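Have you ever tried to pick up one chopstick while wearing big winter mittens? Try it! Put a chopstick on the table, pull on your mittens, and see how long it takes you to get it up in the air. I'll wait.

Tricky, huh? Now you know a little bit about what it's like to be a robot.

I write about science and machines for kids, and I get to go to some pretty fun places. This time I went to an open day at a workshop called Stolura, where people teach robots to do ordinary jobs around the house. They don't do flips or fight each other. They pick up socks! They put away spoons! And on the day I came, it was all about chopsticks.

Why chopsticks are hard

A chopstick looks like an easy thing to grab. It's light, it doesn't break if you drop it, and it never runs away. So why would a robot have trouble?

Well, think about what your hand does. Your eyes find the stick and your fingers come down on both sides of it. Your skin feels it the moment you touch it. If it starts to slip, you squeeze a tiny bit harder, and you don't even have to think about that part. A lot of robots have only two fingers, with no skin and no thumb that wiggles around. If the fingers close in the wrong place, even by the width of a pencil lead, they can push the stick away or miss it completely.

Then there's the rolling. Some chopsticks are round, and round things love to roll off tables (I dropped two at lunch the same day, so I can't really tease a robot about it).

Meet the gripper

The tool everybody wanted to try is called a gripper. You hold it in your hand and it works like a pair of fingers. You squeeze, the fingers close, and you let go, they open. There's a camera on it too, looking out past the fingertips, so it records what the fingers are doing the whole time.

Oranuch Bunnag showed us how. She's an engineer, and she talks fast and laughs a lot, which made me feel better about being clumsy. She told us to keep our elbows in and move like we were underwater. "If you zoom around, the robot learns to zoom around," she said, "and I don't want a robot that zooms around my kitchen!"

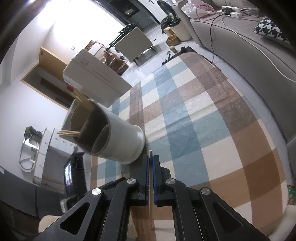

My first tries were pretty bad. I squeezed too early, then too late, and then I got two sticks when I wanted only one. A girl named Wiriya, who had come with her dad and was maybe half my height, got it right away. She told me to look at the blue pads and forget about my hand. Good advice! After that I started to get the hang of it.

The pads are the part that touches things, so they matter a lot. A bare metal finger would be slippery, like trying to hold a fork with two other forks. Pads give the gripper a better hold. Run your thumb along the bottom of your sneaker and you'll get the idea, because the bumps on your shoe help you grip the floor in the same sort of way.

How does a robot learn from me?

I had to ask Oranuch this one twice before I understood it, so don't worry if you have to read it twice.

Imagine you want to teach a little cousin to tie a shoe. You could write down a giant list of rules: move your left finger up, now turn it, now pull. Yikes! Your cousin would be asleep before you got to the bow. Or you could just tie a shoe, slowly, again and again, and let your cousin watch.

The robot learns the second way. Every time a person picks up a chopstick with the gripper, that's one turn, and the recording of that turn gets saved. The people at Stolura had a goal of 100 turns for the open day. Their whole collection of chopstick turns was already up to 2220! A computer goes through all of those recordings and looks for patterns. What did the fingers do when the stick was far away? What did they do when it was close? Bit by bit, it gets better at guessing what to do next.

I did 17 turns and my hand was tired. Wiriya did more than me and wanted to keep going.

The funny thing is that they don't want every turn to be the same. If the chopstick is always in one spot, the robot only learns that spot. So you put the sticks down here, then over there, then at a slant, and somebody else takes a turn, and then you start again from the other side.
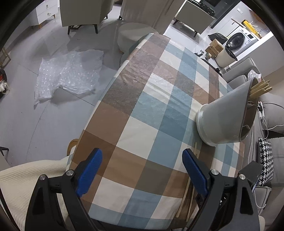
Falthorpe, October 13, 2019

I'm writing this part at home, with my notes spread all over the kitchen table, and I have a few of your questions to answer. My readers at Wellach School knew I was going and sent me a big stack of them before I left.

Does a robot get bored? Nope! Getting bored is something people and dogs do. A robot can do the same job all day and it won't sigh even once. It can wear out, though. Motors get old, screws get loose, and then someone has to fix them.

Did you see a robot do it all by itself? Not this time. The open day was for the teaching part. Oranuch says the next visit, in November, will have a robot arm doing the grabbing, and I've already asked if I can come.

Can a robot eat with chopsticks? It could hold them, maybe, but it doesn't have a tummy. I think it would be a very sad dinner guest.

What if you make a mistake while you're teaching it? I asked about that because I made so many! Oranuch said small mistakes are okay, and some of them can even help. If you miss the stick and then go back and get it, the computer sees how to fix a miss. If you make a really big mess of it, you say so, and they leave that turn out.

Try it at home

You need two spoons, a chopstick (a straw or a pencil works too), a cup, and a friend.

Hold one spoon in each hand. Those are your robot fingers. Your friend puts the chopstick on the table anywhere they like, and you have to pick it up using only the spoons and drop it in the cup. Then your friend moves the cup and you go again.

When you've had ten tries, switch. Watch your friend closely and see if they do anything you didn't do. Do they come in from the side? Do they grab near the end or in the middle? Now take another turn and copy the best trick you saw. You've just learned by watching, the way the robot does.

If you want to make it harder, close one eye. I got the chopstick into the cup once like that, and then I knocked the cup over.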